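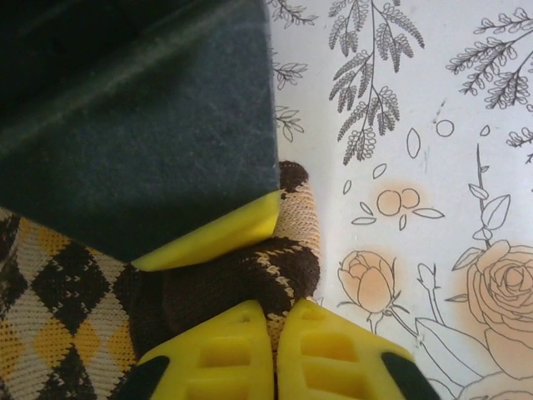
Would it not be simpler to close harder and accept the wrinkles? The remark came back from Pralby on the last version of these notes, and it went on to say that a strong grip had solved most of their trouble with towels, so why should knitwear need a second look from the camera.

Notebook, Tirka project, February 2019

I answer the remark first, because it touches the whole method. With towels I agree. A towel which is held too strongly is still a towel that can be laid flat afterwards. With knitwear the strong grip takes up more layers than we planned, and the later steps (unfold, turn, put down) begin from a wrong assumption. So the question we want to answer is how many layers are between the fingers, and we want the answer before the lift, when it is still cheap to open again.

The method as it stands today. The arm goes down to the proposed grasp point and closes until first contact. It then stops for 400 milliseconds. During the stop the wrist camera image goes to the layer estimator, which gives back "single", "bundle" or "unsure". On "single" the fingers close fully. On "bundle" they open, the wrist turns a little and we try again, with at most four tries for the same item. On "unsure" we close and lift slowly, and the item is marked for a person to look at.

The stop was shorter in October. At that time I believed the cloth is quiet as soon as the fingers are quiet. It is not so. Knit continues to relax after the fingers have stopped, and the estimator was looking at a fabric that was still moving. With the longer stop the answer changes less between neighboring images. I did not try still longer values in a serious way, this remains open.

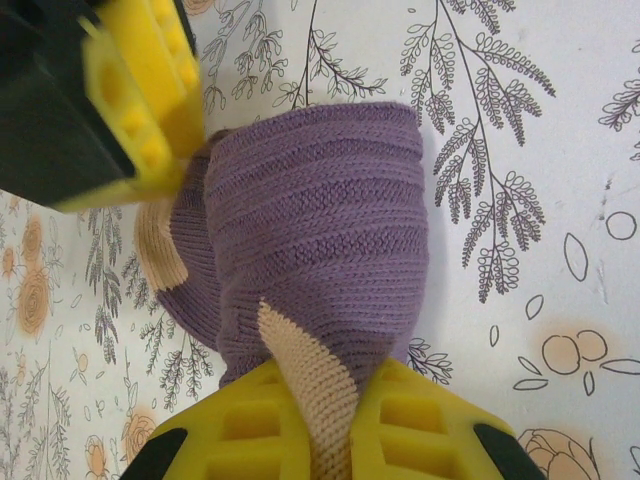 Labeling is where we lost most of the time. In the first version of the guide the labeler had to say which part of the garment is held, and our list offered sleeve, hem, collar and body. On a heap nobody can do that reliably, and I include myself. Take the purple ribbed piece with the beige strips: the long strip lies over the pad of the lower finger, and from the wrist view I cannot say if it belongs to an edge, a lining or something else. A labeler who must choose a garment part will choose one, and the wrong choice will look exactly as sure as a correct one. In the new guide we ask only about what is between or against the fingers: is there a fold line, do the stitch rows change direction, is there a second color. These questions can be answered from the image alone.

Two of us labeled the same batch with the old guide and then with the new guide. With the new one we disagree less, and where we disagree it is mostly on "unsure" against "bundle", a mistake which costs only time. I will write the agreement numbers in the results sheet and not here, because the batch still contains repeated images that must be removed.

Remark on the stitch direction. It is the most useful single cue we have. In a flat layer the rows run straight, or they bend slowly. When the rows turn sharply within a short distance there is a fold. The estimator seems to use this too: if I blur the image so much that the stitches are lost, it falls back to "unsure" for nearly everything. This is the behavior I would wish for. The older Tatow estimator did not do so, it kept answering "single" on the blurred images with a high score.

The printed cloth on the table stays. I was asked if a plain one would make the work easier. Yes, it would, but for the wrong reason. With a plain background any line in the image belongs to the garment, and the estimator can learn that line means fold.
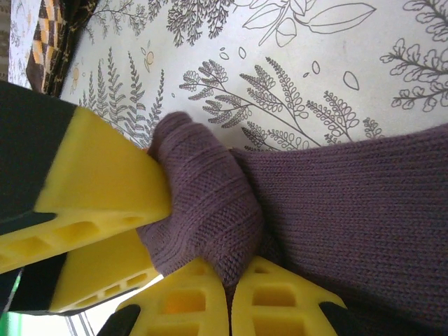

Failures of the pause are of another type than failures of the estimator, and I would like to keep them apart in the log. If cloth is already drawn between the fingers at first contact, the stop comes too late and the estimator judges a situation that the fingers have made themselves. What I mean by drawn in is a narrow strip of knit squeezed down into the gap between the two lower fingers, while the wide flat part of the garment stays spread out at the right. The wide part looks like an easy single layer and it fills much of the image. If the estimator gives too much weight to it, the answer is "single", although the center is bunched and twisted. I now crop the image close to the fingertips before it goes in. The crop helps, but when it is too small the stitch direction is lost again, so there is a compromise that I have set by eye.

From the last session, six items went to the person with the mark "unsure". In two of them I also could not decide. I kept these as "unsure" in the training set and did not force them into a class. Please do not correct this when you clean the data.

A point about opening again: after "bundle" the fingers must open wide enough that the knit is really released. With the small opening the stitches hang on the pad edges, and the second try is the first try once more. I changed the opening width in the configuration file, and the old value is kept there in a comment.

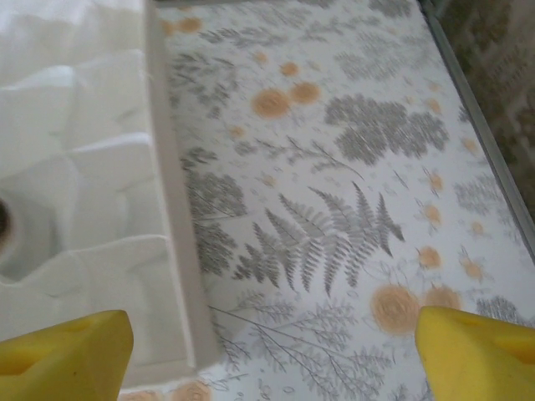 Maksymiv Laboratory, Soft Materials Handling Group

To do before the next session:

Run the estimator on images without any garment. With the fingers spread wide over the tray rim and the printed cloth it should give no layer answer at all, and now there is no class for this. I propose "empty" as a fourth output. It is important that ferns and flowers alone never produce "single".

Remove the repeated images from the agreement batch, then fill in the results sheet.

Compare the crop sizes properly, with the stop time fixed. Please do not change both in the same run, I did this once and could not use the data.

Send the new labeling guide to Pralby together with the answer about grip force. I would also ask them for their towel images. If the estimator says "unsure" on most towels I will not be surprised, their loops show no clear rows.

Wrist turn between the tries: the present angle is a guess from the first week. Still to be measured.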